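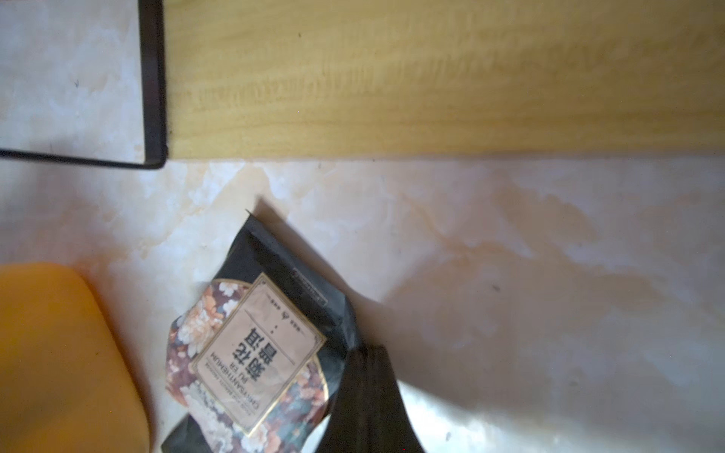 I have been photographing a ferry company since February, and I can now tell you more about high-visibility vests than any person should know. They reflect. They reflect into the lens, off windows and, on one memorable crossing, off a bald purser.

The job came through Raimo Nurmi, who runs a small design studio and had been asked to redo the Pamska annual report. Last year's had been illustrated with stock pictures of ships belonging to somebody else, including one that was plainly a cruise liner. Raimo wanted the real boats and the real crews. He also wanted them in good light, in winter, at a dock that faces north.

The brief was 22 portraits and "a handful" of wide views. I have learned to ask what a handful is. This one was 500 files by the end, after I'd already thrown out everything with a thumb or a seagull in it. The client picked 449, then printed 3.

Engine rooms first. They're loud, they're yellow-green, and there is always a pipe coming out of the top of somebody's head. I gave up on flash after the first hour and put the camera on a clamp against a railing, which would have been a fine idea on a vessel that wasn't vibrating. The chief engineer, Ghassan Twal, watched me go through a whole card of blur and then suggested I wait until they were tied up. He had known this from the beginning, I think. His portrait is the best of the lot - arms folded, slightly pleased with himself.

The deck crew were easier. People who handle rope for a living know what to do with their hands, and that's half of portrait work. The office staff did not, so I gave them all mugs. If you ever see the report you'll notice a company fueled entirely by coffee.

For anyone who asks about gear: two bodies, the old 35mm lens, and the Dumetti shoulder bag I complained about last year. I still complain about it. The strap squeaks, and in a quiet wheelhouse at 5:40 in the morning it sounds like a small animal asking to be let out.

Next up is the Usuga terminal, which has a new waiting room and, I'm told, a mural. Raimo describes the mural as "energetic." I'm packing the wide lens and keeping an open mind, mostly about the lens.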